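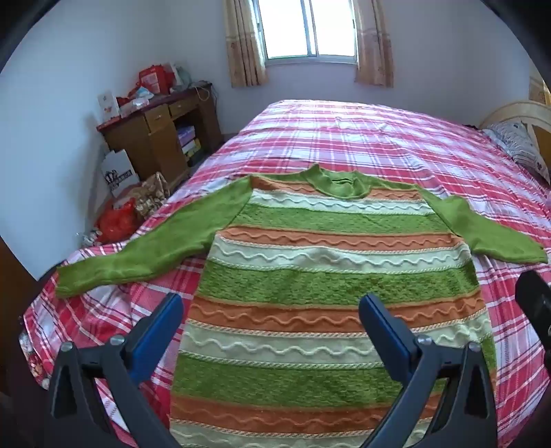 *Striped jumper in green, orange and cream, with a ribbed collar.*

# Knitters, menders and keepers of old jumpers wanted for the Wainwright Knitwear Memory Project

Do you have a jumper you can't bring yourself to part with? Perhaps it was knitted by a grandparent, or bought with your first wages, or it came home from a jumble sale and somehow stayed for half your life. We would love to hear from you, and we'd love to hear about the jumper too!

We are a small local history group based at Wainwright House, and over the coming winter we are gathering spoken memories of knitted clothes: who made them, who wore them, how they were washed and patched and handed down, and what was said about them at the time. The recordings will go into our sound archive, which already holds 1,064 clips on everything from allotments to school dinners, and has hardly a word in it about wool. Given how many of us grew up with needles clicking away in front of the television, that seems a terrible gap.

## Who we are looking for

We hope to record 50 people altogether. You don't need to be able to knit (a good few of us on the project can't manage more than a scarf, and a wobbly one at that). You might be:

- someone who knits or used to knit, by hand or by machine
- someone who worked in a wool shop, a mill or a market stall
- a mender, a darner or an unraveller of other people's cast-offs
- someone who simply wore what they were given and has strong feelings about it

You should be 18 or over and able to get to Wainwright House, or happy to have us come to you. We are especially short of people from the Lallel estate and the streets behind it, and of men of any age, who tend to tell us they have nothing to say and then talk very happily until the tea has gone cold.

## What taking part involves

You'd have one relaxed conversation with one of our interviewers, usually lasting an hour or so, with as many breaks as you like. Please bring a garment if you have one, or a pattern, or a photograph of somebody wearing it. With your permission we'll photograph what you bring and hand it straight back to you. We don't keep any clothes, and we won't mind in the least about moth holes, bobbles or felted elbows.

Afterwards we'll send you a copy of the recording along with a form on which you can tell us if there's anything you would like taken out. You can withdraw altogether at any point before the recordings go into the archive in November. If you would prefer your name not to be used, just say so and we'll leave it off.

We can cover local bus fares, and every participant will receive a ball of Gustanari wool or, for those who'd have no earthly use for one, a decent box of biscuits.

## Come and meet us first

If you are curious but not quite sure, there is an open afternoon on Thursday from 2pm in the Iver Room, on the ground floor at Wainwright House. The entrance is step-free and there is a hearing loop. You're welcome to bring a friend, your knitting, or both.

## How to put yourself forward

Pick up a form at the front desk, or write us a short note of 100 words or so telling us a little about yourself and the garment you have in mind. Notes can be handed in or posted to the Knitwear Memory Project at Wainwright House. Do include a telephone number and the best time of day to ring. We'll reply to everybody, though it may take us a week or two if the post is heavy.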